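Namel training days: progress report for May

Bookings opened at the start of the month. We have 22 sign-ups for the first agile practice evening against a target of 20, so two people are on the waiting list.
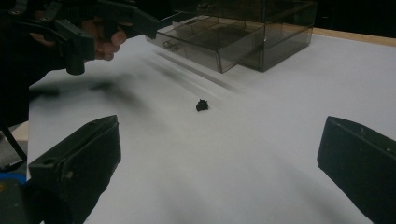 Spending

We have used 1,468 of the 3,000 granted. Most went on room rental and printed backlog cards. Skedlow has not yet invoiced us for the booking page.

Rachid Amrani is rewriting the product owner handout – the first version was too long for a one-hour sprint. 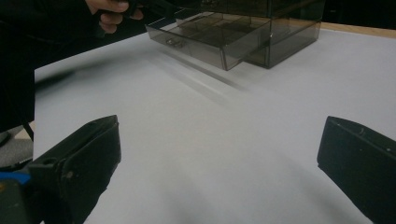
He expects to finish it before the second evening, which El Khatib will host. We still need two more coaches for that date.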